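Notebook, scoreboard and stats bench
November 27, 2018

Okay, long evening, writing it down before I forget. The Karden girls play again this week and I still don't trust the shot clock. Kęstutis says it's the horn relay. I say it's the cable, and I've got a sandwich riding on it! 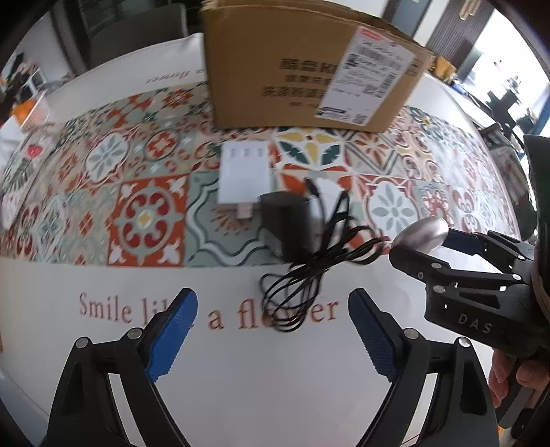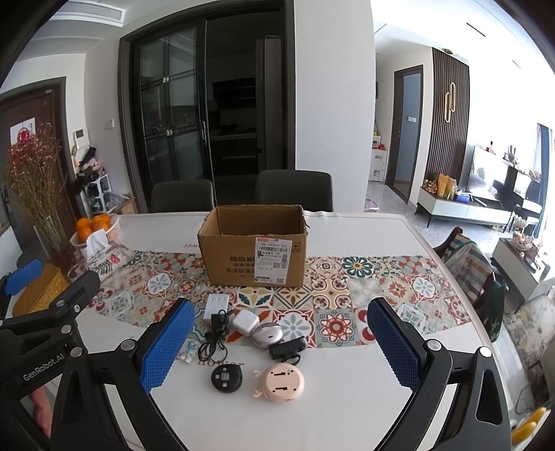
Shot clock

Swapped the 5 meter cable for the spare and ran it from the scorer's table to the far basket. Reset worked from both ends. Then I put the old cable back and it hung on 14 twice, same as in the Karner game when their coach came over to yell at poor Ilze. So that's the cable - pay up, Kęstutis. I cut the connector off so it can't sneak back into the bag.

The horn is still weak. You can hear it fine in an empty gym, but with the pep band going, forget it. Normunds wants to try the old one from the wrestling room. Fine by me, it's loud enough to wake the dead.

Stats sheet

Arūnas went through the book from May and got 892 rebounds for the season. My file was 2 short. Found them in the Memon game, where I'd typed offensive boards in the steals column (late night, no excuse). Fixed and saved.

Left to do

Label the spare cable.
Ask Povilas for the 4 folding chairs back, the bench crew was standing the whole second half.
Try the wrestling horn with the band playing, not before.
New batteries for the possession arrow.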